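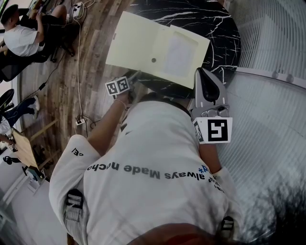 Hertta Huttunen
Gripper bench, setup and repairs, Kuusisto

Ciklow hand-held gripper pair, part no. 3127

Sold as a pair, left and right. Two-jaw, marker block on each. Shoulder straps sold seperately.

Setup
Straps first, then grippers. Buckles snug at the shoulder, not on the neck. Close the jaws all the way, open all the way, do that 9 times, then zero. Left one first — the software expects it. If it reads crooked, zero again before you touch any screws.

Marker blocks
Dry cloth only. No alcohol, it lifts the print. Scratched face = new block, don't color it in with a pen (yes we get those back). Blocks are keyed, so push til it clicks. Re-zero after every swap.

Jaws
Thin stuff like paper folders wears the tips faster than boxes do. Check the tip edges every 13 hours of use. Shiny spot in the middle, swap both fingers, never one. Finger set is part 161, two screws, hand tight.

Cables
Keep slack at the wrist end. Most of our repairs are a pulled connector — unplug by the collar.

Repairs
Send both halves even if only one is bad, they are calibrated togther. Put the firmware version on a note in the box. March is backed up, expect a wait.

Spare blocks and finger sets in stock. Straps back soon.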